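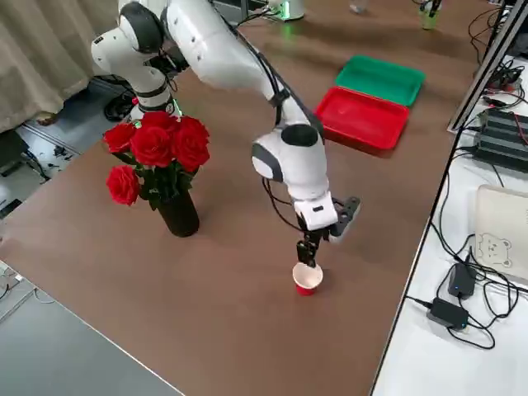

Flumska over the cup. The roses are for morale.

My robot has developed a grudge against paper cups. I've been running a sorting routine on Flumska, my two-armed tabletop setup, and out of 425 grasp attempts, 398 went fine. The other 27 are why I spent my weekend reading log files.

The fault is simple and dumb. Somewhere in a long session, the wrist on one arm loses a bit of its zero, and the fingers come down 4 millimeters from where Treseo (the planner) swears they are. On a block, who cares. On a thin paper cup it's the difference between a grip and a crumple.

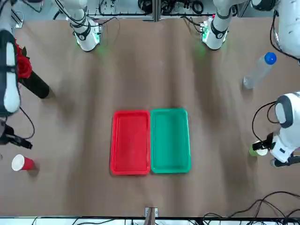
Trays, rose, water bottle, and a red cup lying down on the job.

The part that bugs me is the force limit. It's supposed to stop the arm at 22 newtons, and it did, every time, after squashing the cup. A paper cup gives up long before that. I'd copied the number from my old Ruggiero gripper config and never looked at it again. 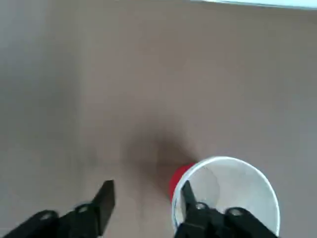 Wrist view, one finger inside the white cup.

So the limit is coming way down, and both arms now re-zero between runs, which makes everything slower and me grumpier. I also moved the stop button to where I can reach it without leaning across the table. I'll run the whole batch again once the new cups get here from Nambridge.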